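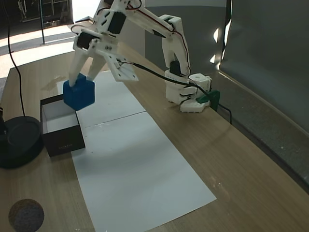

The Prosalura is a hand-cranked yarn winder made by Grostolden, and we carry it because people keep asking for it. The maker calls it "the last winder you will ever buy." We've heard that before, about winders now sitting in our parts bin. It comes in one color, a flat, strong blue close to the blue of the cube hanging over the black box, so if you were hoping for white or gray you're out of luck. The crank handle is blue too. The yarn guide is plain metal.

Prosalura yarn winder
Price: $66
In the carton: winder, table clamp, spare drive belt, folded instruction sheet
Not in the carton: swift, yarn, second cone

The sales sheet says it takes "any yarn." It does fine with sock and worsted weight. Bulky wool fills the cone fast, and once the cake gets fat it rubs on the guide post and the crank starts to drag. Split a big skein into two cakes and you'll be happier. Mohair sticks to itself on this winder the way it does on every other one, whatever the box says about "glide." 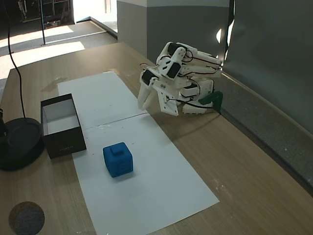

Watkins, June -- Stock is in at the shop and ready to ship. This batch has the longer clamp screw. Older ones had a short screw that wouldn't close on a thin tabletop, and the maker's answer was to fold up a piece of cardboard. We didn't think much of that answer. If yours is one of the older ones, the long screw fits it and we sell it separately.

Grostolden also says the belt is good for over 2000 cakes. We have no idea how they got that number and they didn't tell us when we asked. Ours at the front counter is still on its first belt, but we don't keep a tally. Keep the spare somewhere you'll find it.

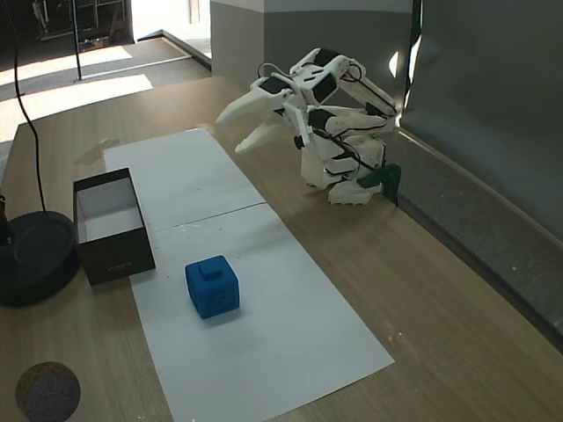
One buyer wrote to us that the cakes come out lopsided unless you hold the yarn back a little with your free hand, and that the tension spring "might as well be a decoration." We tried it both ways and have to agree. With a light hand on the yarn the cake is even. With the spring alone it leans, and a leaning cake slides off the cone sooner or later.

The Clirnness cone, sold as an add-on, is supposed to cure the leaning.

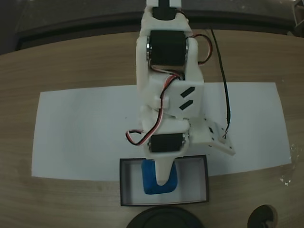 It helps some with slick cotton and hardly at all with wool, so try the winder without it first. It also makes a smaller center hole, and the inside end is harder to fish out.

Warranty is two years on the gears. Belts and clamps aren't covered. Unused winders can come back to us in the original carton, and you pay the return postage.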